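Slotted rack next to extrusion wall: holders creeping along the rail
Workshop Fittings > Benches, racking and small parts storage

benchfoot_liam
Posted March 13, 2023

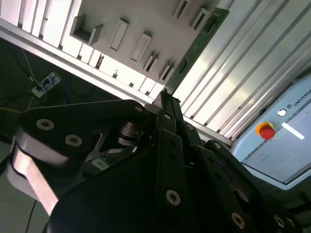
The rack is the white slotted type with an aluminium rail along its lower edge, and it carries a row of white rectangular holders. It was installed by the previous tenants of the unit in Dendport, so I have no paperwork for it. The wall next to it is aluminium extrusion.

Over a few weeks the holders move sideways. They do not fall off. They drift towards one end until two are touching, and then the next one starts. I reset them to pencil marks in August and the marks are now no use to me. Load in each is small: standoffs, crimp terminals, fuses, the odd bare board. I would prefer not to drill the rack, as the unit is let on a return-to-original basis.

Questions are whether this is a known fault with slotted racks in general, and whether there is a non-permanent stop that works on the rail.

Liam Stockdale

ohmward
Known, yes. It is vibration plus clearance. The hook or tab on the back of a holder has to be narrower than the slot or you could never fit it, and that clearance is what it walks in. Do you have a compressor or a pillar drill on the same wall?

benchfoot_liam
Compressor is on the floor in the next bay, on rubber feet. Nothing rotating is bolted to the wall.

ohmward
Rubber feet take out less than people think at low frequency. Put a glass of water on the bench and run the compressor. If the surface shows rings you have your cause.

zveloso
I don't agree that it has to be vibration. I look after stores for a repair shop in Lomthorpe and we had drift on a rack with no machinery in the building at all. The rail was out of level by 3 mm end to end. Every time someone took a part out with one hand the holder lifted slightly and came down a fraction lower along the slope. Multiply by the number of picks in a week.

Check level first. It takes a minute and costs nothing.

Zulmira Veloso

ohmward
3 mm over what length?

zveloso
3000 mm. Small, but it only ever goes one way, which is why they all collected at the same end. Random vibration ought to send some of them left and some right.

ohmward
Only if the tabs are symmetrical. Most moulded ones are not.

pagetjr
Easiest stop I have used: a T-nut and an M4 grub screw in the rail groove, one either side of each holder. No drilling, comes out clean. This assumes the rail has an open groove on the front. Some of the cheap edging rails are solid, in which case forget it.

Kerr do the T-nuts in bags of 20. They are a bit rough on the threads, so run a tap through before fitting.

benchfoot_liam
Level checked. Low at the left by just under 2 mm, and left is the way they drift. Water glass also checked, faint rings when the compressor cuts in, nothing once it is running. So you may both be right, which is not very helpful.

The rail does have a groove. Opening measures 5.1 mm, depth I can't get at without taking the end cap off.

pagetjr
5.1 is a slot 5 profile. Use the M4 nuts. M5 will not go in whatever the listing says.

drysump
Different approach. Cut strips of thin neoprene, stick them to the back of each holder and leave the rack alone. The friction goes up and the clearance goes down in one operation. I did 30 of them in an evening and none has moved.

zveloso
I would avoid neoprene anywhere near bare boards unless you know what is in it. Some grades contain sulphur and will tarnish exposed silver and copper over time. Silicone strip is a safer choice. If the boards are worth anything they should be in shielding bags regardless, and those should be standing upright, not laid across a holder of loose fuses.

drysump
Mine hold drill bits, so I never looked into it. Fair point.

ohmward
Shim the rack level, fit two stops at the low end only, leave the rest. There is no need for a pair of nuts on every holder. If the end one can't move then the others have nowhere to go once they are butted up.

pagetjr
He said he doesn't want them butted up. With a stop at the end only, the gaps still close.

ohmward
Then cut spacers from trunking lid. White, so it will match, and you can write the part number on them.

benchfoot_liam
Spacers hadn't occurred to me. Labels are the other half of the problem, because the holders have been swapped about so often that the stores list means little.

I have ordered a bag of the Kerr nuts and a length of silicone strip from Cesach, and will shim the left bracket when the strip arrives. Compressor stays where it is for now, as moving it means rerunning the air line.

zveloso
Loosen both brackets before you shim. If you pack only the left one against a tight right one the rail will bow, and the end slots may then pinch the tabs.

benchfoot_liam
Noted. What size of shim do people use, steel or the horseshoe plastic ones?

pagetjr
Horseshoe. 1 mm and build up.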